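Teilnehmende gesucht: Studie zum Lesen am Abend

Das Büro Khoury in Sernberg sucht 30 Personen, die gern vor dem Schlafen lesen. Wir möchten verstehen, wie sich Papier und Bildschirm auf die Müdigkeit auswirken. Die Studie beginnt im Januar und dauert 3 Wochen.

Sie führen jeden Abend ein kurzes Tagebuch - das braucht nur wenige Minuten. Die Texte bekommen Sie von uns, es sind Erzählungen aus dem Verlag Bevine.
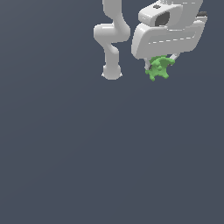
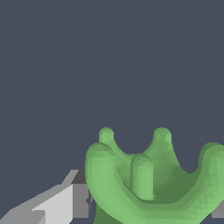 Wer kann mitmachen?

Sie sind volljährig, sprechen gut Deutsch und arbeiten nicht in der Nacht. Eine Brille ist kein Problem. Für die vollständige Teilnahme zahlen wir ein Honorar, die Fahrkosten innerhalb von Sernberg werden auch erstattet.

Anmeldung

Bitte melden Sie sich schriftlich bei Khoury, Stichwort "Abend", bis zum 13. Oktober 2024.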